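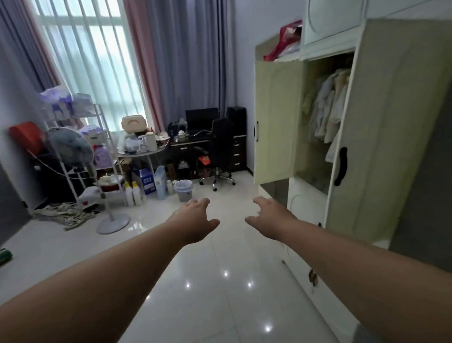
What does the Stester frame log measure?

It measures the time between finished frames on an Android device while a game is running, in milliseconds, and nothing else. It does not measure how smooth the game feels, and anyone who quotes it that way hasn't read the section on touch delay.

Projects > Mobile > Game benchmarks > Stester frame log

Search this project Go

# Stester frame log

Frame times from 348 play sessions of 31 Android games, on 10 devices. Collected by Chepkoech Wanyama and Gil-soo Ma. README by Yaryna Vasylenko, who was asked to write it after complaining about the last one.

## Why another one

Phone makers publish frame rates for games they helped pay for, on chips they picked, in rooms we know nothing about. "Console quality" has been on the box of every quad-core tablet I've owned, and most of them stuttered in the menus. We wanted numbers from ordinary play on ordinary hardware. Whether we got them is up to you.

## What's in the files

- `sessions.csv` has one row per session, with game, device code, build number and battery level at the start
- `frames/` has one file per session, one frame time per line
- `notes.txt` is whatever the player typed afterward. Spelling untouched.

Device codes are ours. The key is in `devices.csv`. Two codes point to the same tablet before and after a system update, and we count them as separate devices. Gil-soo disagrees with that and he may be right.

## How it was logged

Zolitach, our logger, runs in the background and writes a line each time a frame reaches the display. It costs something to run. We tried to find out how much by timing the same Nedwood level with logging on and off, and the gap was smaller than the gap between two plain runs. I would not call that proof that the cost is small. It may only mean the level is a bad test.

Each session lasts as long as the player felt like playing. Short ones were kept.

## Things I don't trust

- **Heat.** No temperature sensor data. If a session slows down halfway through, you can guess at throttling, but the log can't tell you.
- **Touch delay.** Not recorded at all. A game can hold a steady frame rate and still feel like steering a boat.
- **Ngau.** This racing game drops its resolution when it gets busy, so its frame times look great. Don't rank it against the others.
- **Averages.** Please don't publish one. The long frames are what players notice, and a mean hides them.
- **January sessions.** The logger was writing to a slow memory card then. They are marked `old_card` and I leave them out of my own charts.

## Versions

Version 3, September 2018. Fixes swapped build numbers on two devices, found by Nabila Sembiring. Version 2 should be deleted if you still have it.

## Use

Free for any purpose, with credit. If you sell phones and want to quote us, quote the worst session next to the best one. Corrections go to Endang Simanjuntak through the issue tracker, with the session number in the title.

3 comments · 31 shares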